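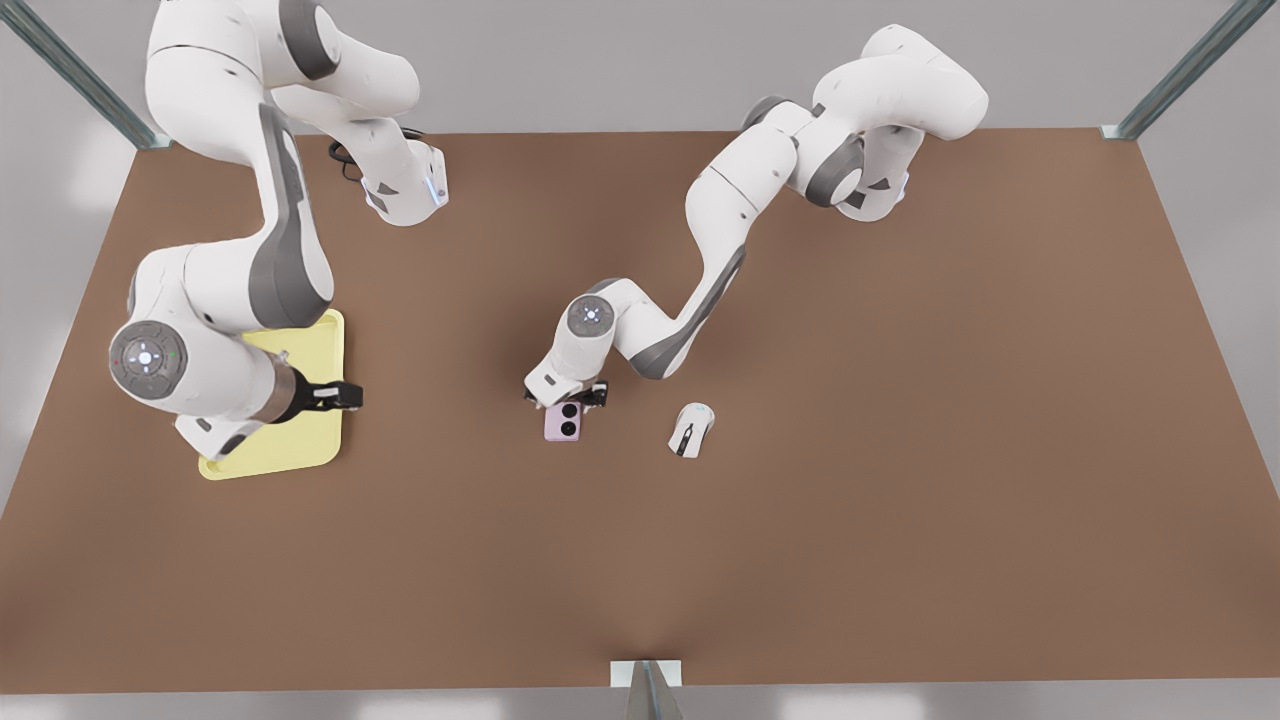 Our two-arm setup in simulation: the left gripper holding the phone, the right one open over the yellow tray.

Posted in: Grantee Updates | Youth Robotics

Progress report to the Zwahlen Fund, first term
Prepared by Alasdair Yule, club lead, Brornov Student Robotics Club
14 November 2022

Dear Detlef, and dear everyone at the Fund who reads these,

Thank you again for your patience over the summer, when I kept promising you a start date and then moving it. We did start, the room is full most afternoons, and I have a good deal to tell you, so I hope you will forgive a report that runs longer than the two pages your guidelines suggest.

You will remember that the project, which the students have named Gorkimau (I have been given three different explanations for the name and believe none of them), is built on a simple household job. Two robot arms have to tidy a desk. There are everyday things lying on it, the sort of things any of us would leave lying on it, and the arms have to pick them up and put them in a tray. The students wanted two arms from the beginning. I argued for one, on grounds of sanity, and lost the vote by a wide margin.

Where we are with the simulation

We agreed with you that the first term would be spent entirely in simulation, and that has held. The students built the workcell themselves, with the brown tabletop, the gray posts and both arms, and they have been adding objects to it as they go. The smartphone and the computer mouse were the first two they felt were good enough to keep. The phone is pink because the younger group was allowed to choose. They spent most of an afternoon on the two camera lenses on the back, and I let them, as it was the first time several of them had modeled anything at all and they were so pleased with it!

The phone has been a fine teacher. It is flat and thin, and a gripper coming straight down on something flat has very little to hold on to. In the early weeks our attempts mostly pushed it across the table. One of the groups then worked out that the fingers had to close on the narrow sides and that the approach had to be slower for the last part of the movement, and since then things have gone a lot better. The mouse gives us a different kind of trouble, with its curved back, and we are still arguing over which way the gripper should be turned before it comes down.

At the end of October we ran our first proper set of trials with the phone, 200 attempts with the starting position changed a little each time. The students wrote up every failure in the shared notebook. I would like to send you a few pages of that notebook with the next report, because the writing in it is wonderful and much more honest than mine.

Working with both arms

This is the part that has gone slower than our plan said it would. Each arm by itself behaves well now. When both move at once they have a habit of wanting the same bit of space over the tray, and the students have had to think hard about who goes first. For the moment they use a simple rule – one arm waits, with its gripper open, until the other has finished its move. It works, though it makes for a rather polite and sleepy robot, and the older students are itching to replace it with something cleverer. I have asked them to leave it alone until December and get the mouse sorted out first.

The students

We opened the term with two groups, a beginners' group and a group of returning members who knew some programming already. I had meant to keep them apart for the whole year. By the third week they had mixed themselves up, with the older ones explaining coordinate frames at the whiteboard using a stapler and a lunch box, and I have stopped trying to separate them. Attendance dipped during exams and came back afterward. Two students who had told me in September that they were only there for the snacks are now writing most of our test scripts.

Parents have been asking when they can see something, so we held an open afternoon at which the students ran the simulation on the big screen and took questions. They were asked why the robot was so slow, and gave a very thorough answer.

Money

Of the $3650 awarded for the first term we have spent $2456. Nearly all of it went on two refurbished computers that can run the simulation without choking, and the rest on a year of the Pranolo software license at the club rate, plus printing. The balance is being kept for the spring, and I would like your permission to carry it over. The receipts are in the folder I shared with Detlef Thiele at the start of the term, and if any are missing please tell me and I will hunt them down.

What comes next

Between now and the winter break we want to do three things. The mouse needs to go into the tray as dependably as the phone. We want to repeat the trials with both objects on the table together, another 200 attempts, so that we have something fair to compare against. And the students would like to begin writing their entry for the regional student showcase, which asks for a short video and a plain description of the project that a person outside robotics could follow. I have seen the first draft of that description, and it needs a little work on the plain side.

I also owe you a decision about real hardware. My own feeling is that we should wait until the two arms can share the tray properly on screen before we talk about borrowing or buying anything, and the students (after some grumbling) agree. I would be glad to talk it through by phone if that is easier for you than another long letter.

With warm thanks from all of us in Brornov,
Alasdair

We use cookies to remember your preferences and to understand how visitors use this site. By continuing to browse you agree to our use of cookies. Accept | Manage settings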